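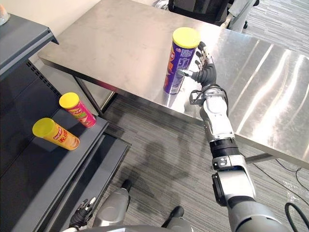 Crisp tins, a steel table and my remaining doubts

May 28, 2026 | Posted by Jayson Policarpio | 6 comments

I said in October that I'd believe in the shelf job when I saw it, and I've now had a fair few evenings in the workshop looking at it, so I suppose I owe an update.

The task is dull on purpose. Tin on the table, pick it up, put it on the shelving unit with the other two, lying down, lid to the left. A child would do it while talking about something else. We have two arms, two hands with proper fingers, and a planner called Odis that Rarko talked me into trying, and we are still arguing over where the thumb should go.

My complaint about Odis is that it is far too sure of itself. It hands you a confidence score for each grasp and the score has very little to do with whether the tin ends up in the hand. I've logged 182 attempts since we moved over to it. 68 of them ended with the tin on its side on the table, and plenty of those had been scored as near certain. Rarko says the scoring needs tuning. Rarko said the same of Ultus, which we dropped after a month, and I notice that the thing needing tuning is always the thing we were told worked out of the box.

The steel top doesn't help. It's a lovely solid table and I'd have it in my kitchen, but it throws the light straight back up, and the depth readings go to pieces in the bright streaks. Put the tin to the left and things improve. Put it over to the right and you may as well guess. I suggested a tablecloth. This was treated as a joke and I hadn't meant it as one.

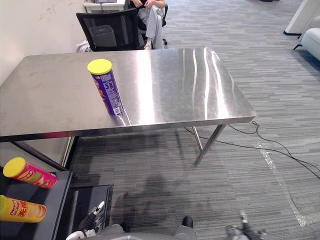
Purple one still up on the table, the pink and the orange lying down.

Shape is the other thing. A tube is about as friendly as an object gets: same width all the way up, stiff enough, stands up by itself. So when the Kobori write-up (the one everybody kept sending me) makes a fuss over tubes, I want to know how it does with a bag of rice or a squashy bread roll. Page after page on cylinders. I read the lot, and the appendix.

To be fair to the hands, they are better than I expected. The fingers close round a curve without crushing it, and I've had 37 clean lifts in a row on one evening with the old hand-written approach path and Odis switched off altogether. I would like somebody to explain to me what Odis is adding. I asked in the group chat and got a thumbs up.

Next on my list:

Tidy the cables on the right. I've caught my foot in them twice now.
Turn the approach a few degrees so the thumb comes round the front later.
Run the same test with Odis on and off, same tin, same spot, and write down both sets before anyone gets to explain them.

If Odis wins that I'll say so on here. I've still got the Ultus logs too if anyone wants them, though they're a mess and half the timestamps are wrong.

Filed under: workshop, grasping, grumbling

Share this post 37
1029 views
6 comments
Search this blog... Go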